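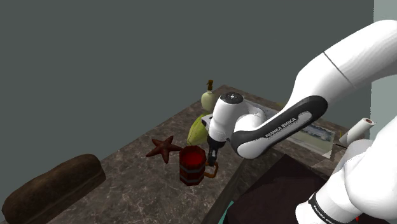

Home Files Data card Issues Changelog Log in

# rilis-receipts

Scanned and typed-up grocery receipts, one household's worth plus a few donated shoeboxes. Mostly from the Magaña market on the corner and from the bigger Zovaleo store out by the highway. Put together to see what food really costs over time, week by week, in one town. Not a survey. Don't treat it as one.

Last full rebuild: Oct 2, 2019

## What's in here

- `receipts.csv` - one row per receipt. Store, date, total, tax, how it was paid
- `items.csv` - one row per line on a receipt. This is the big one
- `stores.csv` - store names as printed, and the name I use for them
- `fx.csv` - see "Forex" further down
- `notes.txt` - things that didn't fit a column

Covers 36 months. There are gaps. The longest one is a whole April when the receipts got rained on in the car, all blank by the time I got to them.

## Columns in items.csv

- `receipt_id` - matches receipts.csv
- `line` - order on the paper, top to bottom
- `raw_text` - exactly as printed, abbreviations and all. "GRN ONN BNCH" stays like that
- `item` - my plain-words version ("green onions")
- `group` - produce, dairy, dry goods, etc. 43 groups, too many, I know
- `qty` - blank means one
- `unit` - each, lb, oz, bunch
- `price` - what was paid for the line, after any coupon
- `coupon` - y or n. The amount is in notes.txt if I had it

Prices are in dollars unless `cur` in receipts.csv says otherwise. No dollar signs anywhere in the files, they broke the import.

## How it was made

Typed by hand. Tried text recognition on the first batch and spent longer fixing it than typing would of taken. Thermal paper fades, 8s look like 3s. Every receipt got its lines added up and checked against the printed total. If it was off by more than a few cents I went back to the paper. If it still didn't match, `flag` is set to 1 and I left it alone.

Item names were cleaned up in a second pass. Same rule all the way through: if I couldn't tell what it was, `item` says "unknown". Please don't guess and send me the guesses.

Donated receipts: card digits, loyalty numbers and cashier names removed before anything was typed. Pharmacy lines dropped completely. Beer and cigarettes kept, nobody objected.

## Forex

Folder name is a joke that stuck. A small batch of receipts came from trips over the border, so `fx.csv` has the rate I used for each of those days. One rate per day, copied from the slip the exchange window gave me, fee included. So they're worse than the official rate. If you want the official one, swap it in yourself, original amounts are kept in `price_orig`.

## Known problems

- Zovaleo changed its receipt layout partway through. Before the change, weighed items show only the price, no weight. `qty` is blank there and it does NOT mean one. Sorry. Filter on `unit = lb` first
- Magaña prints no tax line. Total only. I put 0 in `tax`, should probably be blank
- "Eggs" are sometimes a dozen and sometimes 18. Fixed where the raw text says so
- Bag fees are in `group = other` early on and `group = fees` later
- 3 receipts are in there twice under diferent ids. Found them once, lost the list, haven't found them again
- Holiday weeks are heavy on baking stuff. It'll bend any average you take over a short stretch

## OK to use for

Price history of single items, teaching people how to clean a messy table, practice with joins, arguing with relatives over the price of butter.

## Not OK for

Anything about what "people" eat. It's mostly one kitchen. We don't eat fish and we buy way too many limes. Also not a fair comparison of the two stores, we bought different things at each.

## Loading it

Commas, UTF-8, header row on top. Spreadsheets like to turn some of the item codes into dates, so import `raw_text` as text. The ñ in Magaña comes out as garbage if you open the file by double click. Use the import menu.

## To do

- merge the fee groups
- finish the box from the garage
- write down how coupons were split when one covered several lines

## License

Free to use, share, change. Mention Rilis somewhere. Corrections welcome as long as they come with a receipt_id and a line number.

Contact: use the Issues page | © 2019 Rilis | Back to top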